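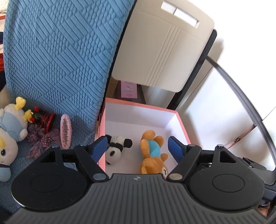
Two plush toys in an open box, pink around the edges.

Section 4: Setting up the label printer and getting your first shelf done

Okay, if you've read Section 3 you have your shelves up and you've picked a room to start in. Now for the part I like best, which is labels! I've written this for the Skolo printer and the Limby app, as that's the pair I use and the pair most of you write to me about. If you have a different printer, steps 1 to 6 won't match yours, but you can pick things up again at step 7 and be fine.

Set aside an evening. Mine was a Thursday and I was still sticking things on boxes at 11, though I'd stopped for dinner and a long phone call.

What you need on the table

The printer, its power cord, one roll of labels, your phone, a soft dry cloth, and a pencil. Also a notebook if you're like me and you don't trust an app until you've known it a few months.

Getting the printer going

1. Peel the orange tape off the printer. There are two strips on the outside and one more under the cover, on the little roller. I missed that third one the first time and got a horrible grinding sound and a label folded up like a fan.

2. Press both side tabs and lift the cover. It only opens partway. Don't push it past that, the hinge is thin plastic and it's the one bit of this printer I don't love.

3. Drop in the roll with the loose end coming off the bottom and pointing toward you. Pull it through until it sticks out of the slot by the width of a finger.

4. Close the cover. You want two clicks, one on each side. If you only hear one, open it and go again.

5. Plug it in and hold the power button until the light goes white. Blinking white is fine too, it's just looking for your phone.

6. Press the feed button once. A blank label should come out and stop right at the gap. If it stops halfway down a label, hold the feed button until the printer spits out three or four in a row. It's measuring them. Leave it alone until it's done!

Caution: the strip just behind the slot gets hot when you print a lot of labels in one go. Keep fingers out of there, and small children's fingers especially. Let it sit for ten minutes before you change a roll.

Note: the big roll holds 2000 labels and it does fit, but the cover will feel tight until you've used up the outer layers. Don't tape it shut. I start a big roll by winding a few yards off onto an empty core and using those first.

Connecting the app

7. Open Limby and make a new home. It asks for a name. "Home" is a perfectly good name, although I did spend a silly amount of time on this and ended up with "Home" anyway.

8. Tap Rooms, then the plus sign, and add ONE room. I know you want to add them all. Please add one. The app puts rooms in the order you made them and moving them later means dragging them with your thumb up a list that keeps jumping.

9. Go to Settings, then Printer, and pick Skolo from the list. If you see it twice, choose the lower one. The upper one is a leftover from some older version and it connects, says it's happy, and prints nothing.

10. Print the test label. It has a black square on it and a line of small text. Check that the text is sharp on both the left and the right. Fuzzy on one side means the cover isn't shut properly (see step 4).

Note: the printer only talks to one phone at a time. If someone else in the house has been using it, they need to close the app on their end or you'll sit there tapping Connect until you lose your mind. My sister-in-law Cinzia Mazza has it on her phone as well as mine, and we settle this by shouting down the stairs.

Choosing your numbers

There are two ways to number boxes and people get oddly heated about it. You can start at 1 and keep going, or you can use the first digit for the room. I use the room digit. So 100s are the kitchen, 200s the hall closet, and so on up to the 700s, my spare room. Box 706 is wrapping paper and ribbon, and I can tell you that without opening the app, so something must be working.

If you live in a studio or you only have the one closet, just count from 1. You don't need a system with rooms in it if you don't have the rooms.

11. Write your room digits in the notebook before you print anything. Kitchen, hall, bedroom, whatever you have.

12. In Limby, tap the room and type the starting number. It'll go up by one each time by itself.

13. Leave gaps if you think you'll want them. I leave one between kinds of thing, so my holiday boxes end at one number and the camping stuff begins two later. Totally optional, and Aurelio Cárdenas, my neighbor who did his whole garage from this guide, thinks it's nuts.

Caution: once you've deleted a number in Limby, it won't let you use it again in the same room. Rename the box if its contents change. Don't delete it.

Putting the labels on

14. Wipe the spot with the dry cloth. Cardboard too. Dust is what makes labels drop off, much more than cheap glue does.

15. Put the label on the short end of the box, up near the top right corner. Use the same corner every time, even on boxes of different sizes.

16. Press from the middle outward with your thumb, and hold it while you count to 9.

17. Put a second label, the same one, on the long side. I skipped this for a whole year and regretted it the day we had to turn the shelves in the hall.

18. Open the box, take one photo of what's in it, and save it to that number in the app. Don't empty it out and arrange everything. One photo from above with the stuff lying however it's lying is plenty, and you'll get through the shelf in a quarter of the time.

19. Type two or three words under the photo. "Soft toys" is good. "Misc" is a crime. If you can't think of any words that cover it, split the box.

20. Put the box back and do the next one!

Note for fabric bins: the standard labels won't stay on cloth, no matter how long you press. Use a luggage tag on the handle and stick the label to the tag. The Halvorsen bins have a clear pocket on the front and you can slide the label in there with its backing still on, so you can swap it later without any scraping.

Note for damp basements and garages: get the plastic labels, the ones with the blue core. The paper ones curl up by September if you put them out there in spring. They cost more, so I keep both kinds and just change the roll when I go downstairs.

Before you go to bed

21. Scan three boxes at random with the app and see if the right photo comes up. If one is wrong, the ones after it are probably wrong too, so work forward from there until you hit the spot where they match again.

22. Tap Settings, then Backup, then Save a copy. Do this by hand for the first week. Automatic backup is supposed to be on from the start but on my phone it wasn't, and I've heard the same from two readers.

23. Turn off the printer at the button before you pull the plug.

If it took you all evening to do one shelf, that's normal – my first one took about three hours and the second took forty minutes. Most of that first evening goes into deciding what words to use for things.

Section 5 covers boxes that move around the house (school stuff, the picnic kit, the bag of library books) and what to do about loaned items. If you're dividing up one set of shelves between two people, read Section 5 before you start numbering.

Comments (5)

Joanne Catterall
The third piece of tape!! I had mine packed up to send back. Thank you.

Obaidul Talukder
Mine stays on solid red after step 5. Cover is closed, two clicks. Roll is in the right way round as far as I can tell. Any ideas?

Nilmini Karunaratne
@Obaidul, check the little gray guides inside, they have to touch the roll on both sides. Mine did the same until I slid them in. Also if anyone is near Skondton, the hardware store there sells the blue core labels one roll at a time, so you don't have to buy the big pack.

Obaidul Talukder
It was the guides. All working now, kitchen is done up to 112.

Aurelio Cárdenas
I still say no gaps.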